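Chapter 4
Showing the Arm What You Mean

4.1 Two ways to hold a robot's hand
4.2 What gets written down
4.3 Bad teachers and the demonstrations they leave behind
4.4 How much is enough?
Review problems

Everyone who has taught a teenager to parallel park already knows most of what is in this chapter. You know how to do the thing. You have done it for years. Then you try to say it out loud, and what comes out is "turn it now, no, now, a bit less than that." At some point you give up and ask to switch seats.

Switching seats is the subject of the next sixty pages. In Chapter 3 we wrote down a picking task as a list of steps and watched the list grow until it had a step for checking whether the earlier steps had been checked. Here we put the list away and show the robot instead. The general name for this is learning from demonstration, and it comes in two common forms.

The first is kinesthetic teaching. You take hold of the arm and move it through the task yourself while the joints go slack enough to let you. The arm records where it went. This is pleasant with a small arm and a fine upper-body workout with a large one. Its great weakness is that your own hands and elbows are in the workspace, and any camera watching the lesson will learn a great deal about your sleeves.

The second is teleoperation. You stand or sit somewhere else and drive the arm with a joystick, a handheld controller, or a smaller copy of the arm itself. Your sleeves stay out of it. In exchange you lose the sense of touch, unless somebody has paid for a controller that pushes back, and you will spend your first afternoon closing the gripper a thumb's width above everything you reach for.

Uyên Mạch, who ran the teaching floor at Takaswood for several years, kept the logs of every new operator's first week. One set is reprinted in Section 4.3 with the operator's permission, which was given cheerfully and before she had read them. Consuelo Rosales recorded 427 demonstrations of a single bin-picking task. Of these, 230 were kept. The rest include a long run from one Saturday in which she is plainly grasping left-handed objects with a right-handed plan, and one in which the arm holds still for four minutes while, according to the notes, she ate a sandwich. The learner, being a good student, took the sandwich seriously. Policies trained on the full set paused too.

We will come back to the sandwich. It raises the question of what a demonstration contains besides the part you meant, and most of Section 4.2 is spent on it. A recording holds joint angles, gripper commands, camera views and a clock – it has no column for intentions.

Household clutter makes a better classroom than a tray of matching blocks. A brush with a long handle can be picked up at several points, and two competent people will choose different ones. A plush toy forgives almost any grasp, while a trowel lying near the wall of a bin forgives very few.

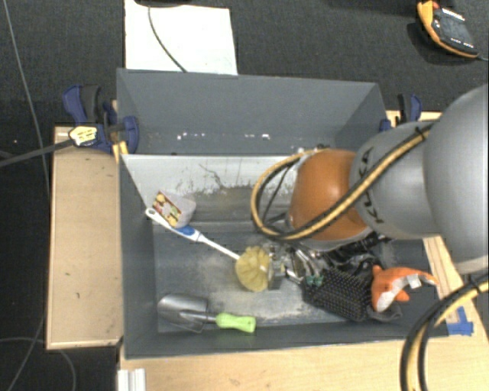

Should an operator throw out a demonstration in which the first grasp slipped and the second one held?

Keep it, as long as the recovery was deliberate. A learner that has seen only perfect grasps has no idea what to do after a miss, and it will miss. Mark the slip in the notes so that you can later train with and without those runs and compare.

Before going on, try Exercise 4.1. Choose a drawer in your kitchen, take one object out of it with your eyes on your own hand, and write down every motion you made. Then give the page to someone else and have them follow it exactly. Allow 60 minutes, and put the knives somewhere else first.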